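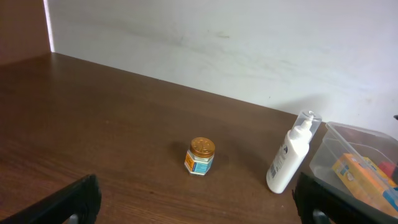

Altbridge Makers Forum > Robots and Automation > Papers and Methods

Wrist camera only vs wrist plus overhead – our numbers after 461 episodes

Posted by margareta_f, July 15, 2025

Hello everyone, and thanks again to those who talked me through the calibration mess back in May. I promised I'd come back with results, so put the kettle on, because I do go on a bit.

The question Colton and I wanted to answer was whether a policy trained on the wrist view alone can learn "pick up the jar and put it in the bin" as well as one that also gets an overhead view. We recorded 461 demonstrations by hand on the brown table, with the jar, the pump bottle and the clear bin moved to new spots before each one. Then we trained the same small network twice, once with both cameras and once with the overhead feed left out. Same seed, same number of steps, same everything else we could think of.

Over 80 test runs each, the wrist-only policy did better. I had to go back through the logs twice to believe it! The two-camera one was smoother on the way in, but it kept closing a little short of the lid. My guess is that it leaned on the overhead view for position, and our overhead mount sags a touch over the afternoon. Amr El Fassi at Rulemdale lent us his logging scripts, and I'm very grateful to him.

Happy to share the configs if anybody would like them.

zerireck_tom wrote:
Lovely work, Margareta, and thank you for writing it up so patiently. I do have to push back a bit. If your overhead mount sags, you've tested a good camera against a bad one. That says something about your bracket, and I'm not sure it says much about wrist views in general. Could you bolt it down properly and run the 80 again?

colton.li wrote:
Second half of the team here. Fair point, Tom, and I said much the same to Margareta over lunch. Where I've come around to her side is that everybody's mount sags, or gets bumped, or gets moved by the person who needed the clamp. A wrist camera travels with the fingers, so if you knock the whole table the jar is still where it looks to be. I'd call that a real result for people working in sheds and spare rooms.

aidanmacg wrote:
I'm with Tom on this one, sorry Colton. You can say "this is more forgiving of a poor setup" and I'd agree happily. The thread title says something bigger. Also, how did the wrist-only one cope when the jar started out of view? In my own tests that's where it all falls apart – the arm just hovers about, looking lost, until the timer runs out.

margareta_f wrote:
Good question, Aidan, and I should have put it in the first post. The jar was always somewhere in the wrist view at the start, in both the demonstrations and the tests. So we haven't tested searching at all, and I'd expect it to do poorly. I've asked a moderator to add "(target in view)" to the title.

inga_w wrote:
Can I ask a beginner's question? Does the clear plastic bother it? I tried something similar with a see-through tub and mine kept hitting the rim on the way down. I only had 80 demonstrations though.

colton.li wrote:
Not a silly question at all, Inga. The bin rim was our second most common failure, after missed grasps. What helped was recording extra demonstrations with a slow approach over the near corner. A strip of coloured tape on the rim would probably work too, but we wanted to leave it plain.

horatiu_z wrote:
Horațiu Zamfir here, long-time reader. I'd be careful with the seed. One seed per condition is thin, and I've seen two runs of the same config come out further apart than your two cameras did. Three seeds each would settle my stomach, and a network that small shouldn't take long. I have a spare machine and would be glad to run them for you.

margareta_f wrote:
Horațiu, that's very kind, yes please! I'll send the data tonight. And Tom, you win, Colton is out buying a steel bracket. We'll redo the overhead recordings from scratch with it and post both sets of numbers side by side, whichever way they fall.

zerireck_tom wrote:
Couldn't ask for more than that. Get the thicker bracket.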